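About Uvisis

Tables and upright panels for work rooms, made in Mimstead 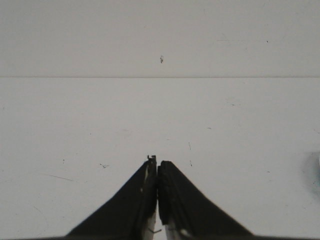
White table top with light grey behind it, both with a matt surface.

Uvisis is a small company in Mimstead. We make tables for people who work with their hands and their eyes, and we make the panels which stand at the back of these tables. Our customers are repair shops, sewing rooms, school laboratories, people who pack parcels, and people who photograph small goods for selling. They are quite different from each other, but they ask for almost the same table: a plain one, flat, light in colour, and without shine.

How we started

The company was started by Nimal Kodikara and Shanthi Weerasinghe. Nimal had worked for many years as a joiner in shops and offices, and Shanthi was inspecting printed labels in a factory. Each day she sat at a glossy table under strong lamps, and each evening she had a headache. Nimal made for her a table with a matt white top. Her colleagues wanted to have the same one, and the first orders came from this factory.

In the beginning we rented half of a garage behind the bakery in Station Lane. It had one window and a door which did not close in winter. We finished the tops at night, when there was less dust from the road. Now we have two workshops next to each other on the old dairy yard. In the first one we cut and join, and in the second one we do only surfaces. The door between them must be kept shut, and visitors are kindly asked to respect this also.

What we make

Our table is called Monti. It is made in four lengths and two depths, and the height can be set before delivery for the person who will use it. If several people share one table, please tell us the height of each of them and we will suggest something in the middle. The top is white on all Monti tables. Many times we were asked for green, for oak pattern and for black, and we always say politely that other companies do this better.

The panel is called Orkar. It is light grey and stands upright at the back of the table, or is fixed to the wall if the room allows it. A customer can buy it together with the table or later. We began with a white panel, but Shanthi did not like it. When both surfaces were of the same white, she could not see well where the table finished, and she was putting her cup too near to the back. With grey behind, the eye finds the line without looking for it.

We give much attention to this line between top and panel. It should be straight over the full width of the table, with no step which collects threads, crumbs or small screws. Vaughn Kincaid is responsible for fitting, and he checks it with a steel ruler and a lamp held low. If he is not satisfied, the panel goes back to the second workshop, even when the van is already waiting. We have had some discussions about this with the driver.

About the surface

People often ask us why we do not make the surface completely smooth. A very smooth surface gives reflections, and under a lamp it can be tiring. Ours has a fine grain. You may feel it with the fingertips, but a pen writes on one sheet of paper without trouble, and thin cloth slides well enough for cutting. The disadvantage is that pencil dust stays in the grain if it is left for weeks. It comes off with warm water and a little washing-up liquid. Please do not use scouring powder. It makes shiny places, and we cannot repair them at your house.

We also send a sheet with advice about light. Soft light from two sides is usually better than one strong lamp, especially for small objects where the shadow hides the edge. If your room has a window, put the table with its short side to it and try for one week before you fix anything to the wall.

The people

Nimal still makes the drawings and answers difficult questions about uneven floors. Shanthi looks after the surfaces and has the last word on colour. Vaughn does the fitting, as mentioned. Anoma Marikar is in the office, and she is the person you will most likely hear on the telephone. She speaks quickly, but she will repeat everything if you ask. Iresha Hettiarachchi joined us in July as an apprentice. She had studied textile design, and she has already changed the way we wrap the corners for transport. Before, we used too much cardboard.

We keep a paper book of every table that has left the yard. At present the last number in it is 2,549. The number is written also under the top, near the left front leg. If you telephone about a repair, please have this number ready, and Anoma can find the measures of your table on the correct page.

Delivery and old tables

We deliver ourselves up to 50 miles from Mimstead. For longer distances we use a carrier, and the table comes with the legs separate. The instructions are on one page. You will need a second person for turning it over.

We take back old Monti tables when they are not needed any more. The tops are finished again and sold at a lower price, mostly to schools and to people who start a business at home. There is a waiting list for these, and we do not reserve for more than 100 days.

Visit us

You are welcome to come and try a table before you order. Bring your own work with you, please, for example a piece of sewing, a clock or a box which you normally pack, and sit with it as long as you like. We have chairs of different heights and there is tea. The yard will be open to all visitors on 23rd September, and on that day Shanthi will show how a worn top is finished again. At other times please ring Anoma first.

Parking is in front of the first workshop. The bell is broken, so knock strongly.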